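thread on the Studgate livery reveal, typing this from the paddock with one thumb so bear with me

1/ New paint for the 96 car next season. Covers came off at noon. Brivell is on as primary sponsor for five races, Mạch the drinks people keep the rest. So two looks, one car.

2/ Brivell scheme first. Deep green nose fading to cream by the rear wheels, copper numbers. COPPER. In direct sun they glow a bit, in the garage they look brown. I asked Marlene Frerichs about that, she drew the thing, and she said "race in the sun then"

3/ Mạch scheme is basically this year's with the yellow turned down. Roof number is bigger. Spotters asked for that. Door logo moved back so it doesnt vanish when the window net drops.

4/ Ott Lepik stays in the 96. One more year plus an option. He pulled the cover himself and got it snagged on the splitter, took two crew guys to free it. Big cheer.

5/ Ott on the green: "My mother's kitchen was this color. I'm going to be very fast in my mother's kitchen." ok

6/ Five Brivell races are the opener, both short tracks in May, the night race at Drillwood, and the finale. Drillwood under lights with those copper numbers, yes please

7/ For people asking, NO the second car doesn't change. Upendo Kioko's 50 stays white and red. Her deal was done separately back in spring and that sponsor wanted zero surprises.

8/ Kioko was there tho, signing hats. Line went past the tire trucks. She stayed until it was done, which is why I don't have an interview with her yet. Tomorrow hopefully

9/ Format stuff. It's wrap, same as most of the field now. Only the copper numbers are real paint, then cleared over. Marlene says they tried four copper films and every one went orange on camera.

10/ That means if Ott scrapes a door they can't just slap a new sticker on it. They have to paint a spare door. Crew chief Trí Lương did not look thrilled when this came up lol

11/ Trí: "We'll carry two doors a side. It's fine. Ask me again after the first short track."

12/ Weight question, got this from like ten of you. He says the paint is nothing, he'd find more weight in the seat foam. Wouldn't give me a number. I tried twice

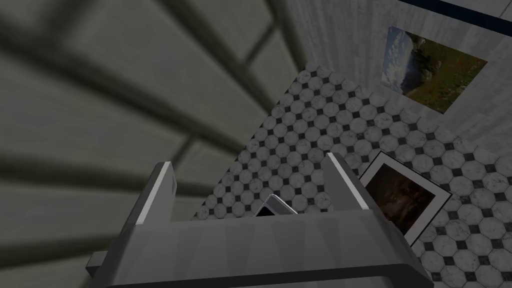
Gray gripper, open fingers, tiled floor. It's a render.

13/ Back. Had to find an outlet. Where was I

14/ Diecasts! Preorder opens tonight on the Studgate site. Brivell version is limited to 800, each one numbered on the base. Mạch version is open run, no cap.

15/ 192 of the green ones are held back for fan club members, that window closes before the opener. If you let your membership lapse you have to renew first, then log out and back in or the page wont show it. Learned that the hard way last year

16/ No word on a smaller scale version. I know. I asked. The merch guy said "maybe" in a way that sounded like no

17/ Hats and shirts are already up. The green hat is good. The cream shirt is going to show every drop of mustard within 50 miles of a racetrack

18/ Firesuit too. Ott's suit for the Brivell races is cream with a green shoulder and the copper stripe down one arm only. Left arm. Marlene wanted it visible in the in-car shot.

19/ Helmet isn't finished. Polyxeni Athanasiadis is painting it again, same as the last three seasons, and she doesn't let anybody look early. Ott hasn't seen it either. He told us he offered her cake.

20/ Her Drillwood helmet from this year is in the team lobby now btw. The one with the map of all the grandstands on it. Go look if you're doing the shop tour, it's on the left by the stairs, people walk right past

21/ On to what everyone really wants to know. Engine deal. They're not talking. Question got asked, team rep smiled, next question. My guess is same supplier, one more year, but that's a guess so don't quote it at me in March

22/ Pit crew changes: new front tire changer, new jackman. Everyone else is back. They ran a demo stop on the green car. Quick, but the fueler slipped on the carpet they'd put down for the photos. He's ok, did a bow

23/ Couple of replies. Yes the nose logo is smaller than on the rendering that leaked last week. That was an old one, Marlene said so pretty firmly. No the green isn't metallic. Matte up front, satin toward the back.

24/ @ everyone who hates the cream: look at it moving before you decide. They rolled it out of the tent and the fade makes the car look longer. I was a no on the cream until then. Now I'm a soft yes

25/ The Mạch one I like less than this year's. Sorry. Yellow was the whole point, you could find that car from the back row of turn three. Bigger roof number helps I guess

26/ First time on track is the tire test. Probably plain black for that, Trí didn't want to wrap a car just to cover it in rubber. Gates are closed to fans, but you can hear it from the campground road

27/ Correction to 6, the second short track in May is Mạch and not Brivell. The fifth Brivell race is the fall road course. Press sheet had it right, I had it wrong. Sry

28/ Phone's at four percent. Kioko interview up tomorrow if I can catch her before she leaves for the airport. Send questions, not about the engine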